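Home | Instruments | Service | Training | Spare Parts | Contact

Salton Needle Driver, Wristed, for the Montes Bench Cell
Posted in January by the Clarosbridge service desk
Print this page | E-mail this page

The Salton driver is the standard suturing instrument for the two-arm Montes cell. It is supplied as a single unit: jaws, cable-driven wrist, shaft and drive housing. The wrist camera does not need to be removed to change it.

Each driver is rated for 19 sessions. The counter is in the drive housing and cannot be reset by the user. Do not run two drivers with different jaw inserts on the same cell without loading both tool files.
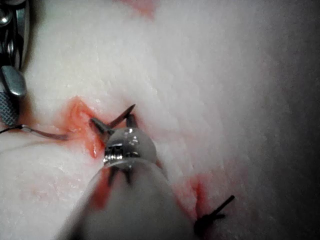

Jaw alignment should be checked before the needle is loaded. Close the jaws at low grip and look for an even gap along their length. If one jaw leads the other by more than 2 degrees, run the homing routine and check again. A driver that fails twice goes back for re-cabling.

Flush the wrist within 5 minutes of the end of a session. Thread fibers left in the pulley grooves are the usual cause of uneven cable wear. Use the Grirbridge flush adapter and at least 300 ml of clean water, then dry with filtered air. Do not oil the cables.

Store with the jaws open and the wrist straight. Re-cabled units ship on Thursday.

Print this page | E-mail this page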